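Workshop tips: computer work with a bench robot

By Ifor Penry
October 23, 2025

In our shared workshop we are building a cell in which an arm takes old desktop computers apart. The arm control is our own, we call it Fokwood, and the motion scripts are written by two members on Thursday evenings. I look after the bench side. These tips come from my notebook, and most of them are useful also if you work only with your hands.

1. Lay the tower on its side

Take off the side panel and lay the case flat, so the board faces up. Put it on a surface which does not slide. Check from above that the wrist can go down between the drive cage and the cables without touching them. I leave 15 mm on every side, more if the power cables are stiff.
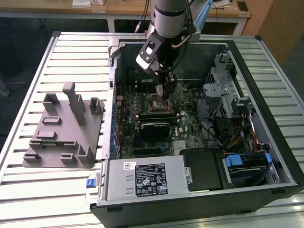
Open tower on the slatted bench, arm over the processor area, printed fixture plate to the left.

2. Print the fixture plate heavy

My first plate from the Kallier pattern was too light and it walked over the bench. Now I print with more walls and screw the plate down when the parts are bigger. Posts with a small step are easier to grip from than flat ones. Round the inside corners a little – the parts then go in without force.

3. Go slowly near the socket

The contact pins in an open socket bend from almost nothing. We limit the arm to 6 mm per second for the last part of the way down, and we stop there once before closing the fingers. Open the load plate fully before you bring anything over it. If you cut foam for the parts, make the pockets a bit wider than the parts, so that the fingers have place too.
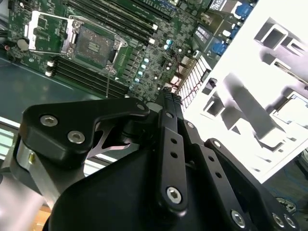
The same rule I use for the lighting. White foam throws back much light and the wrist camera then sees only a bright patch. Turn the lamp to the side, or put a grey cloth over the foam until you need it. After I moved our lamp, the Jendberg vision script found the parts again in around 100 tries out of 120, and before it was much worse.

4. Read the board before you teach positions

Many boards have the names printed next to the slots. Write these names in your script exactly as they are printed, also when the numbers do not come in order. On ours DIMM2 is next to DIMM0, and I lost one evening with that. Check also which end of the slot has which latch, and teach both ends separately.

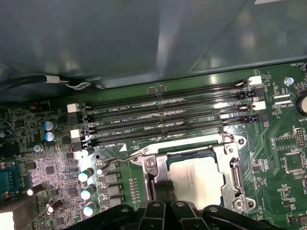
5. Before you switch off

Park the arm away from the case, then cut the power. Put small screws in a lidded box and write the name of the board on the lid. The finger pads get dusty, so wipe them with a dry cloth. The Dovhaniuk pads we tried in January did not like alcohol and became hard.

If you have a better way to hold a board with no case, please write it in the workshop book. I am still looking for one.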